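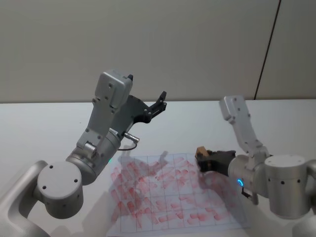

Coverage planner reports 998 strokes done, wipe policy says otherwise
Posted by gridsceptic, Feb 15, 2026

I maintain the planning side of a two-arm wiping task and I don't trust my own completion number. The planner (Urix, stock settings) splits a clear gridded sheet into cells, generates strokes per cell, and marks a cell clean once the tool path has passed over it. By that measure the last run finished. Look at the sheet, though – red in nearly every cell, heaviest at the left and center, paler toward the right under the closed gripper. The vendor's answer is to raise the overlap from 16 to 80 percent. I doubt more overlap fixes a number that never looks at the surface. Has anyone replaced the path-based check with a vision one, and did it hold up?

Vasitz
Your suspicion is right. Path coverage only tells you where the controller thinks the tool went. I would do two things before touching the overlap. First, log commanded and measured tool height for every stroke and plot the difference per cell. If it grows to one side, your table plane is off and no planner setting will save you. Second, add a color threshold per cell, before and after, and drive the replan from that. Use hue and saturation together, as faint pink gets dropped by a plain red threshold and you'll be back to a flattering number. Mask out the arms and their shadows too. A gripper parked over the sheet will hide cells, and hidden should be its own state in your map. Ours counted hidden as clean until March and we believed it the whole time.

Kramer
just raise the overlap, worked for me on version 17

Bellosach
I'd be careful with the answer above. On 17 the default contact force changed as well, so there's no telling which one helped.

To add to Vasitz's point, the grid is an easy thing to calibrate against if it's printed squarely. Fit the line crossings, get the homography, and check where your planner's cell corners land on the real ones. Do it again after the sheet has been handled. Ours slid between runs and the planner kept working on the old pose – it never complained. I still don't have a good method for glare on clear plastic. Averaging a few views helps some, but I wouldn't sign off a run on it.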